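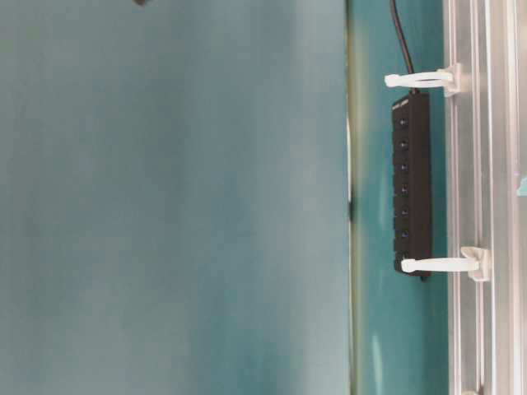 Switched USB hub on the side of the bench: clips or tape?
Workshop & Desk Setups > Cable Management

lindach_larry
Started this in February and only now calling it finished. Black hub, mounted vertically, held with two white plastic clips. A button for each port, so I can shut things off one at a time like a very small power company. The cable leaves from the top end and goes up.

My question is whether the clips will hold or whether I should give in and buy the heavy double-sided tape. The hub gets poked at maybe 8 times a day. My wife's opinion is that it could have stayed in the drawer.

feloraFan350
Clips. I taped mine to a painted cabinet and when I moved it the paint came along for company. Clips you can undo.

One thing, though. White clips on a black hub? They make them in black.

lindach_larry
They make them in black in bags of 500. I needed two.

gridsquare
Going to disagree on the clips. Plastic ones relax over time, especially near a window. Mine let go at 3 in the morning and took a card reader down with them. VHB tape, clean both sides with alcohol, press for a full minute, leave it overnight before you plug anything in.

feloraFan350
How close to the window was it?

gridsquare
On the window.

a_hamada
Ayane Hamada here, I mostly post in the lighting section. I'd worry less about what holds the hub and more about which way the cable goes. Coming out of the top is fine if there's slack. If it's pulled tight, every time somebody bumps the desk the connector takes it. Leave yourself a loose curve before the first tie point.

Also, label the buttons. Identical little round buttons in a column are a guessing game. I shut off my backup drive twice in one Friday before I bought a label maker.

lindach_larry
There's a bit of a curve in it. I'll claim I planned that.

Labels are a fair point. So far my system is counting from the top and being wrong.

old_vistix_user
Had a Vistix hub mounted sideways under a shelf for years on two screws and a strip of Velcro. Ugly as sin, never moved. People overthink this — a hub weighs less than a sandwich.

gridsquare
It's not the hub, it's the cables hanging off it.

old_vistix_user
Then hang fewer cables.

feloraFan350
Larry, if you do swap the clips, the Fukuda ones with the screw hole are better than the stick-on kind. Thread 704 has the sizes. Measure the hub first, they run narrow.

lindach_larry
Leaving the clips for now. Label maker is ordered. Will report back if anything falls at 3 in the morning.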